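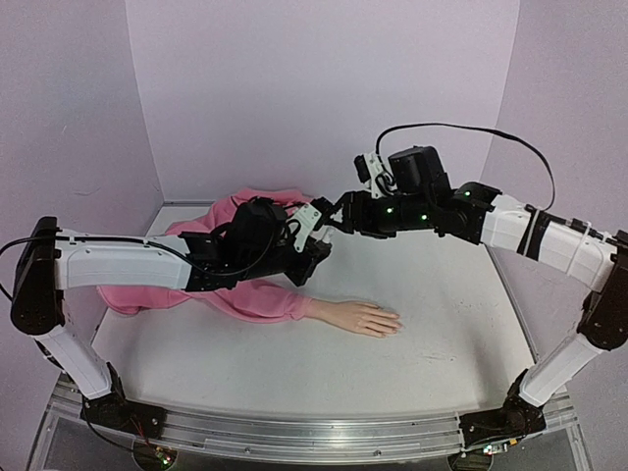

**4 Evaluation of the Tirkitz bimanual kit**

**4.1 Hardware as supplied**

**Figure 3.** Tirkitz kit on the enclosed bench, with both grippers over the middle of the table and a hand resting palm down in front of them.

The kit under review is sold by Paltudero as a set of two small arms with a shared front rail. Both base brackets mount on the rail at opposite ends, so the spacing of the arms is set once during assembly and is not part of the software calibration. We used the kit with the links and grippers as delivered. The control boards sit below the bases and are left open, and their status lights can be read by the operator without leaning over the table (Figure 3).

Cable routing was the first point on which the printed guide was unclear. The guide gives one drawing for both arms but does not say how much slack to leave at the wrist. We tied the cables to the forearm links and let the remaining length arch over the wrist assembly. With a shorter arch, the cable pulled tight at the end of wrist travel and the controller reported a joint fault. The vendor confirmed by email that a longer cable can be ordered. We did not test it.

The surrounding panels are plain and pale. They are an option in the Paltudero catalog and were bought with the kit. Their seams were taped from the outside after assembly to keep stray light off the tabletop.

**4.2 Shared-space handover protocol**

The protocol follows the Yusuf handover sheet, with one change. In the original, the operator stays outside the reach of the arms until the object has passed from one gripper to the other. In ours, the operator places one hand flat on the table before the start signal and keeps it there until both arms have returned to rest. The change was made to test the vendor's claim that the kit can be used at a bench where a person is also working.

A trial consists of an approach by both arms, a meeting of the grippers above the table, a transfer, and a return. The transfer counts as complete when the receiving gripper holds the object and the giving gripper has opened. Trials in which the operator moved the hand were discarded and repeated. Arm speed was held at the lowest of the 4 presets.

Two operators took part. Su-bin Heo ran the first block and wrote the trial log; the second operator used the same log format. Clothing was not restricted, and long sleeves were allowed. Fabric on the table is a known problem for the Deltach contact monitor, which reads motor current only and cannot tell a fold of cloth from a light touch on a hard surface.

**4.3 Results**

Of 200 trials, 153 were complete on the first attempt. Most of the remaining trials failed at the transfer itself, where the receiving gripper closed before the tips were aligned. The default closing delay is too short for thin objects. Raising it in the settings file reduced these failures in a short follow-up run, but that run was not large enough to report as a rate.

The contact monitor stopped the arms 2 times during the main run. Both stops occurred on the return motion and were cleared from the operator panel. The log does not record joint position at the moment of a stop, so the cause could not be traced further. We consider this a gap in the supplied software. A position stamp in the log would be a small addition.

Setup time and repeatability are treated in Section 5, together with the cost of spare gripper tips.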